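Chapter 7

Chores on the shop floor: what machines can do so far

By the end of this chapter you should be able to:
say why a job that is easy for a person may be hard for a machine
split a simple bench job into separate steps
explain what a fixture is for
read a published success rate with some care

7.1 Starting with a job

Most people who claim that robots will soon do our chores have a finished result in mind: a made bed, a stacked dishwasher, a repaired computer. Engineers have to begin somewhere else, with the small movements that make up the job. In this chapter we look at one piece of work that sits between the factory and the home. It is the servicing of a desktop computer, which involves memory modules, a heatsink and a processor socket. The same questions come up when we turn to folding clothes and clearing tables in Chapter 8.

A desktop computer is a good test. The parts are rigid, which helps. They come in known sizes, which also helps. But they fit tightly, they can be damaged by a push at the wrong angle, and they sit at the bottom of a metal box with cables and brackets close by. A person doing the job leans over, looks from two or three sides and feels for the catch with a fingertip. A robot needs some substitute for each of those things.

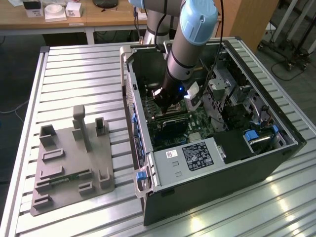 Figure 7.1 The gripper above the memory slots of an opened desktop tower. The grey plate on the left has raised holders.

Note how much has been settled before the arm does anything. The tower is on its side with the panel off, so the motherboard can be reached from above. A human technician would call this getting ready and would not count it as part of the work. In robotics it often takes longer than the work itself.

A plate like the one in Figure 7.1 is called a fixture. Its purpose is to put parts in places the program already knows. If a memory module always starts in the same groove, the robot does not have to search for it, and the grip can be the same each time. Fixtures have been used in factories for as long as there have been factories. Homes have very few of them. A cutlery tray is one, and an egg box is another, but a laundry pile is not.

7.2 Breaking the job down

Tamara Nechyporuk, who taught bench repair at Mestollow before moving into automation, asks her students to write out the fitting of one memory module as if for somebody who has never seen a computer. First attempts usually have four lines. After a few rounds of questions they have many more. Which way round does the module go? How do you know the clips are open? How hard do you press, and what tells you to stop?

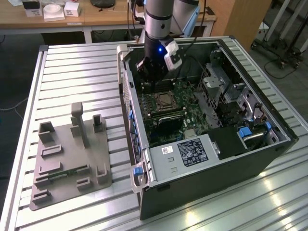

The last question is the most difficult. When a module goes home, a person hears a click and feels the resistance change. A robot may be given a force sensor at the wrist, a camera close to the fingers, or both, and each has limits. Force readings are disturbed by the weight of the arm and the drag of its own cables. A camera can be blocked by the very part it is meant to watch.

For this reason, many teams write a stopping rule as well as a target. The robot presses until the force reaches a set value or until it has moved a set distance, whichever comes first. If the distance comes first, something is wrong and the attempt is ended. Such rules are dull to write – and they save a good many motherboards.

7.3 Heavier parts and awkward shapes

A memory module is light and flat. A heatsink is a different sort of object. It can hide the socket beneath it, and it must come down level so that its base meets the processor evenly. A small tilt in the fingers becomes a larger error at the far edge of the block.
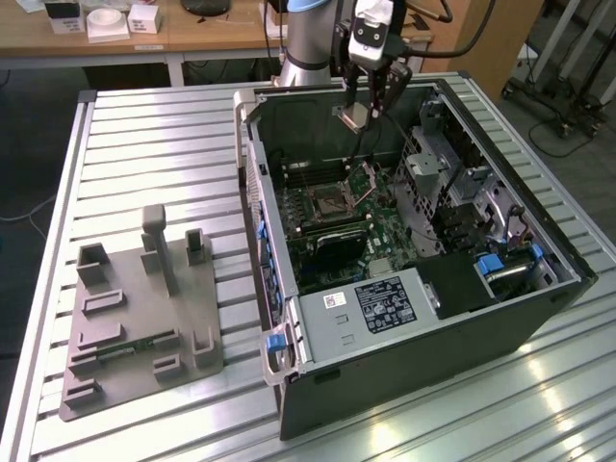
There are two common ways to deal with tilt. One is to make everything stiffer and more exact, which costs money. The other is to let the gripper give a little, so that the part settles against the surface it touches. People do the second without thinking. Stetsiuk's rule of thumb, which we shall use in the exercises, is to be stiff while travelling and soft on contact.

7.4 Can they do it yet?

Suppose a report says that a robot fitted a part correctly in 80 out of 100 attempts. Before deciding whether this is good, ask who laid out the parts, whether the same computer was used each time, and what happened after the failures. For a repair shop in Forcombe with mixed machines coming in at the door, a result from one model on one bench says fairly little. For a recycler handling a long run of identical towers, it may say a great deal.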